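Kit Corner: the Tarden two-arm bench set

Dukell now sells the Tarden as a pair of arms with grippers and wrist cameras for $3,115, and we gave it the job everyone here avoids - the cable pile.

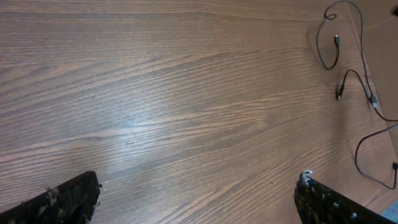
Setup took 4 hours, most of it spent in a manual that refers twice to a page 564. There is no page 564. The fingers are grippy, and they collect fluff like a cheap sweater.
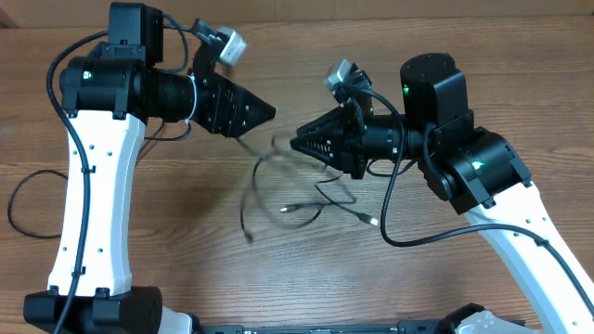

Reviews > Benchtop

The Prins software add-on is another $600 and promises "natural untangling." My own untangling is natural too, and mostly swearing. Buy the arms if you have patience and a deep table. Wait on the add-on.

Filed under: Robots, Mostly Useful

Last updated: September

Comments (3)

goltovwood_shop: Does the $600 renew every year?

benchrat: Ours sheds black specks. Normal?

plugsorter: I'd pay double if it did Christmas lights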